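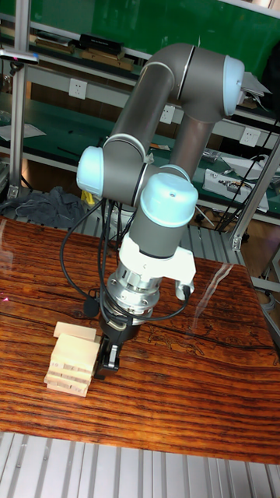 Why Do You Yawn?

You may yawn before you get to the end of this page. Please don't feel bad. Yawning is one of the few things you can catch just by reading about it, and the author yawned twice while typing the title.

What happens in a yawn

Your jaw drops open. You pull in a big, slow breath, your eardrums stretch a little, and your eyes may squeeze shut and leak. Then the air comes back out, often with a noise your grandmother would like you to keep to yourself. Most yawns last a few seconds. You can try to stop one by clamping your mouth closed, but it will usually come out through your nose and make you look like a horse with a secret.

So what is it for?

Scientists have been arguing over this for a very long time, and they are still at it.

For years, people said yawning was a way to get more oxygen. It sounded sensible, so it went into plenty of books. Then some researchers tested it. They gave people extra oxygen to breathe, and the people went right on yawning.

Another idea is that yawning helps cool your brain. A busy brain makes heat, and a big gulp of air plus a good jaw stretch may help carry some of that heat away. There is some evidence for this one, but not everybody is convinced.

A third idea is that yawning helps you switch gears, like when you go from sleepy to awake or from awake to very, very bored. Some athletes yawn before a race, and they are probably not bored.

Why is it catching?

Seeing a yawn can set you off. So can hearing one. Very young children don't seem to catch yawns much, but by the time you are in school you are fair game. It may have to do with how we notice and copy other people without meaning to. Chimpanzees catch yawns too, and some dogs seem to catch them from humans.

Who else yawns?

Cats, lions, snakes, fish and birds all open wide. They don't all do it for the same reason, though. A baboon that yawns at you may be showing off its teeth, and you should take the hint. Babies even yawn before they are born, when they have had nowhere to go and no homework.

Try it yourself

Sit where your family can see you at dinner on Friday. Do one large fake yawn. Say nothing. Watch who goes next, and write down how long it took.

Words by Farah Sumampouw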